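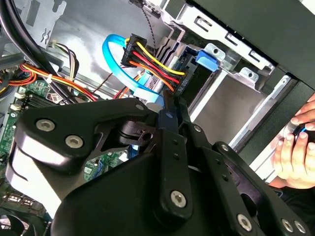 *Drive area, case open.*

**3.2 Before Installing the Rarano Archive Software**

1. Sign in to the office computer with the Prollmont administrator account.
2. Confirm that at least 311 GB of storage is free.
3. Close all other programs - including any open catalog window.
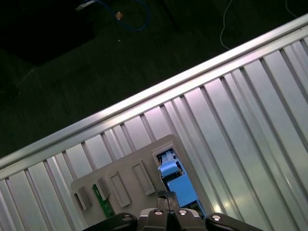 4. Start the installer and select "Stesthorpe Branch" as the location.
5. Enter port 407 when prompted, then select **Finish**.

**Caution:** Do not shut down the computer during installation. Records may be lost.

**Note:** Setup takes some 11 minutes.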